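Home | Forums | Kitchens & Small Spaces | New Posts | Search | Log in

Thread: renting with no oven, is it doable??

**pkt_rye**
Moving to Stammont in November for work. Place I can afford is one room, 241 sq ft, no oven, no stove hookup. Landlord says "kitchenette", meaning a sink and a shelf. Is anyone living like this long term? I cook a lot now and I'm kind of panicking. Budget for setup is maybe 200 bucks tops. No gas, no hot plates allowed in the lease.

**dimes_and_beans**
Did it for two years in Brurnitz. Totally doable, you just change what you eat. Rice, eggs, potatos, frozen veg, soup. My food bill went DOWN.
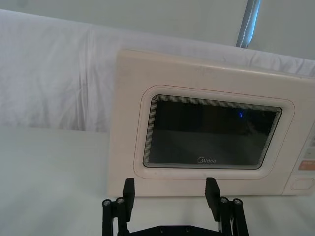
Biggest thing is learning to cook in stages. Rice first, let it sit covered, veg while it sits, eggs last. Everything stays hot enough if you keep lids on. Do wipe the thing out after every meal, and the outside too, the bottom of the door gets grimy first and those little specks on a cream finish show up from across the room. After that it's just habit. I made the same five dinners for months and was fine with it.

**lowtide_g**
"Same five dinners" is exactly why I'd say don't do it. Food was the only nice part of my day when I lived alone. I'd pay more rent and get a stove. Seriously. You'll spend the difference on takeout anyway.

**dimes_and_beans**
I didn't tho. Takeout twice a month.

**pkt_rye**
More rent isn't happening. Next place up was 762 a month and that was a share with three strangers. So it's this one. What do I buy first?

**halfcup**
Check your wiring before you buy anything. Old buildings in Stammont, the whole room can be on one circuit. Space heater plus anything that cooks = dark room at 7 pm. Ask which outlets are on which breaker. Get it in writing if you can, mine swore it was fine and it wasnt.

Then look at the watts. I would not go under 1000 if it's your only way to cook. Small ones work, just slow, and potatoes get weird. 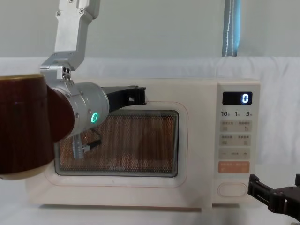
Midea, cream, zero on the display.

Buy used if you can. People moving out practically give them away. Bring a mug, fill it with water, run it for 2 minutes in front of the seller. If it isn't steaming, walk.

**lowtide_g**
Used is fine for pans. Not for anything with a door that has to seal. My opinion.

**halfcup**
Then look at the door. Open, shut, open, shut. If it's bent or loose don't buy it. Not hard.

**gravelpit**
Agree w/ halfcup. Also skip the fancy plastic cookers. I had the Trillell egg thing and the Sezer pasta box. Egg thing cracked, pasta box smells like old noodles forever. Glass bowl and a plate on top does both jobs.

My list, been at this a while:

1. Shelf space. Measure it before moving day, with room behind for air. Depth is what gets you. A door that swings left is no good jammed into a left corner either.

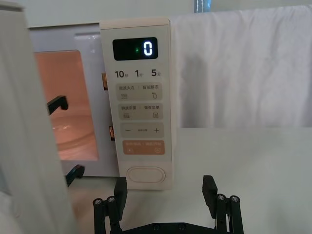 2. Two glass bowls with lids. Big one, small one. Check they spin without hitting the sides.

3. Electric kettle. Does oatmeal, noodles, couscous, tea. Read the lease first, mine allowed it.

4. A decent knife and one cutting board that fits over the sink. That's your counter now.

5. Fan or a window that opens. One room = your pillow smells like onions. Do NOT do fish.

**lowtide_g**
Number 5 is what I mean. Your bed is in the kitchen. People say it's cozy. It is not cozy in month four.

**gravelpit**
Month 19 here and I like it. Different strokes

**pkt_rye**
Ok this helps a lot. Didn't think about the breaker thing at all. Will measure the shelf when I get the keys and report back. Lowtide I hear you, I do, I just can't swing it this year.

**pkt_rye**
Update like I said. 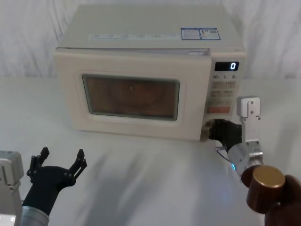

STAMMONT, November. Moved in. Shelf was too shallow so I'm using a table. Asked about the breaker and yep, one circuit for everything except the bathroom light. So no heater while dinner's going. Wearing a coat to make soup lol.

So far: baked potatoes (good), rice (boiled over, then good), scrambled eggs (rubber). Any tips on the eggs? Tried full power, guessing that was dumb.

**dimes_and_beans**
Half power, 30 sec, stir, again. Pull them while they still look wet. Splash of milk.

**lowtide_g**
Glad it's working out. Still think you'll miss a frying pan.

**pkt_rye**
Already do. Eggs were better today though

Related threads
- Lease says no hot plates, does a rice cooker count?
- Best cheap storage for a one-room place
- Brurnitz vs Stammont for first apartment
- Onion smell in bedding, help
- Soup in a kettle: please don't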